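Saturday, late

Came in at ten meaning to stay an hour. It is now past seven and the building heating went off at some point without my noticing, so I am typing this in my coat.

The new planner build from Cendia arrived on Thursday and everyone has been walking past my desk asking whether I've tried it. I have now tried it. I want to get my impressions down before Doğukan comes back on shift and talks me out of them, because he is very good at that, and I always find on the drive home that he has only answered half of what I asked.

The pitch, as I understand it from the release notes: you no longer write grasp rules for soft things. You give the planner the segmented cloud, it proposes a pinch, it scores the pinch, it plans the lift, and if the cloud changes too much during the lift it replans on the fly. Fine. We have had pieces of this for two years in Kudo, our own pile of scripts, and Kudo is ugly but I know where it lies to me. With Cendia I don't know yet. The score comes out as one number between 0 and 100 and the notes don't say what goes into it. I wrote to ask. I got a link back to the notes.

So this morning I did the dull thing and ran both on the same recorded clouds. No arm, only the logs. I had 82 of them saved from the winter, all cloth, all labeled by hand by me on evenings when I should have been at home. Cendia gave a usable pinch on 81. I'll admit I sat up. Then I looked at the one it missed, which was a tea towel laid flat, the easiest cloud in the whole set, and it had scored its own wrong answer higher than most of its right ones. It wanted to pinch the table. That bothers me a lot more than the good result pleases me. A planner that fails on the hard ones and knows it, I can work with. I'd put a threshold on it and go get lunch.

And the labels are mine. I keep coming back to that. I labeled those clouds while I was writing the rules in Kudo, so "usable" means whatever I thought was usable in January, and I suspect the set leans toward things that stick up and away from things that lie flat. A score like that on a set like that tells you the planner is good at things that stick up. I put this in the shared notes in plainer language than usual and then took out one sentence.

Lunch was crackers. The machine downstairs ate my card again.

After lunch I spent two hours on something that had nothing to do with Cendia at all, which was the clock. The arm controller stamps its messages when they're sent and the camera node stamps them when they arrive, and whoever merged the drivers last month (me, I looked) let both end up in one field called "stamp." The planner reads that field and believes it. With the arm sitting still it makes no difference. With the arm moving, the cloud lands in the wrong place and the planner sees cloth where there isn't any and carefully replans around it. I would bet a fair amount that half of what people on the Cendia forum call "adaptive behavior" is the thing chasing its own late data. I split the field in two and renamed both halves so that anything using the old name crashes. Three things crashed. One of them was the dashboard, which has been showing us a nice smooth latency plot since the merge. I have no idea now what it was plotting.

The replanning timeout is also set to 2000 milliseconds by default. Two whole seconds of an arm holding something in the air and thinking. I asked Doğukan by message whether he knew why, and he wrote back "so it looks considered." I think he was joking. He came over from Traden, where they did boxes and only boxes, and he has the calm of a person whose objects kept their shape. His view is that I'm too attached to rules and that learned scores will win because they always do. My view is that I have been told this about four different packages now and have written the glue code for all four. We are both probably going to be here next year.

Tie runs are the ones I trust least, so I did those last, with the arm on and my hand near the stop. A tie is a mean object for a planner. It is long, it's narrow, it folds over itself, and from overhead the pattern breaks the segmentation into slices, so one object comes back as several. Kudo gets past this with a rule I'm not proud of that glues neighboring slices together if they are close enough. Cendia has no such rule that I can find. It had the dark red one with the thin diagonal stripes in the black oval tray, heaped up in the left half, and with the white arm over it and the top of the tie drawn up in two twisted strands, I made myself look at the table before I looked at the screen. Two strands, one tie. Then the screen: two tracks, one per strand, each with its own confidence, both high. The lift planner had picked the better track and was treating the other strand as an obstacle. So it was pinching an object and planning to avoid it at the same time.

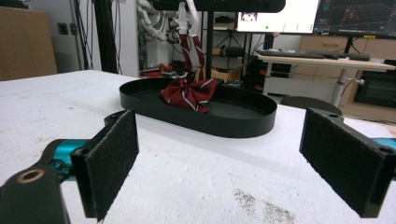 Object count is the assumption I'd pull out first if anyone gave me a week. Everything after it in the pipeline takes it as settled: the tracker hands over a list, the planner never argues with the list, and the scorer scores whatever it's given. There is no path back up for something to say "these two are joined." With a stiff object you get away with it. With the tie, the join is down in the crumpled part in the tray, where the folds go every which way and the depth is worst, and the only clean data is up in the twist, where it looks like two things. The dark felt on the finger pads doesn't help me on the hand-held side either. Dark and fuzzy is just about the worst surface I could ask the depth filter to mask, and the black tray isn't much kinder. I have a mask for the pads that I drew by hand. Cendia says it learns the mask. I'd like to see the mask.

I tried the gluing rule in front of Cendia, so the tracker would get one object instead of two. It took eleven lines. The planner accepted the merged cloud and proposed a pinch in the gap between the strands, on air, with the best score of the day. I laughed out loud by myself in the lab, then I wrote it down.

To be fair to it (Doğukan will read this over my shoulder at some point and say I wasn't), the trajectories are better than mine. Much better. Kudo lifts like somebody pulling a drawer that sticks, and Cendia's paths are smooth and they stay well away from the joint limits. If I could buy that half and leave the other half in the box I'd sign on Monday. I may try it: our perception, our ugly glue, their motion. The license file mentions "integrated use" in a way that makes me think someone saw me coming.

Also Plosex pinged twice today about their calibration tool. Free trial. It promises to find timing faults by itself. I had to go wash a cup after reading that.

Things I want written down so I don't argue with myself later:

The good number on the recorded clouds is real but narrow. Don't quote it to anyone without the tea towel.

Rerun the whole set with the stamps split. Some of the old Kudo failures may turn out to be my merge and not Kudo, which I am not looking forward to finding.

Drop the timeout and see what breaks. Do it with nothing in the tray.

Relabel the flat ones. Get somebody else to do it, preferably somebody who disagrees with me.

Ask Cendia again what is in the score. Ask a person.

The rerun is going now, on the desk machine, and it says forty minutes, and it said forty minutes when I started writing this. I'm going to leave it and go home. Left a note on the keyboard asking people not to close the terminal, though the last note I left like that got used as a coaster.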